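Forums > House & Home > Laundry and Linens > Folding

Home New posts Search Members Log in

Towel folding: thirds or halves, and does the surface matter
Started by Lumturie Petkov, Tuesday

lumturie_p wrote:
I have inherited a pile of sage green towels, the ribbed fuzzy kind, and they will not fold square. I start with the lower right corner, bring it over, and get a crease that wanders off diagonally like it has somewhere better to be. The table is flat and white and blameless.

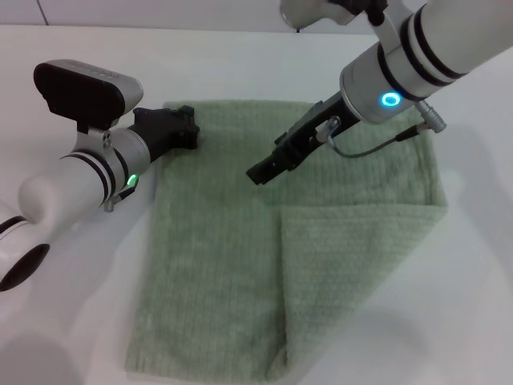
My mother folded in thirds and her closet looked like a hotel. I fold in thirds and mine looks like a hotel after a fire drill. Is it me or the ribbing?

dronen_fan wrote:
It's you. Sorry. Corners are a trap. Take the whole short edge in both hands and walk it to the other end. Corner first is for napkins and flags.

Obsa W. wrote:
Disagree with dronen_fan, as is tradition. Ribbed knits stretch one way and sulk the other. Fold along the ribs first, then across. I did 400 of these one December at the Mesomton guest house and corner first was fine as long as you smoothed before you creased.

dronen_fan wrote:
400 towels and you still came out of it believing in corners.

lumturie_p wrote:
Can we talk about the room for a second? I've been blaming the towel, but I'm folding in a space that is all pale gray panels, and the only straight line I get to check my edges against is a skinny dark one.

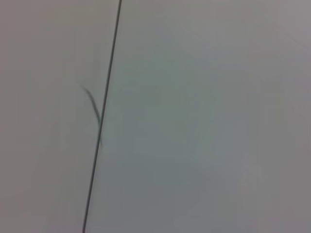
I keep trying to square up by eye and I think my eye is getting bad advice. I put a level on the table and it's fine. I did not put a level on myself.

mushi44 wrote:
Never square a towel to a wall. Square it to the table edge. My last apartment didn't have one right angle in it and my linens were perfect.

Obsa W. wrote:
Agree with mushi44, which hurts. Check that seam before you trust it, too. Panels shift.

lumturie_p wrote:
Checked. The seam slants a little, and there may be a slight gap. Then there's the white part under the gray panels, maybe a ledge, maybe a baseboard, I've never had to call it anything.

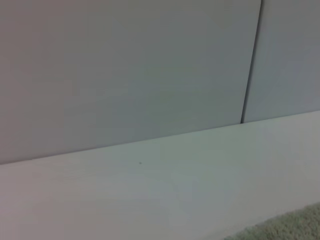
So I ignored all of it, used the table edge, and folded along the ribs first. Better. Still not hotel. Thirds came out fat on one side, so I'm going to try halves tomorrow - my mother is not to hear about this.

dronen_fan wrote:
Halves, whole edge, no corners. Welcome.

Obsa W. wrote:
She said ribs first. I'm counting that as mine.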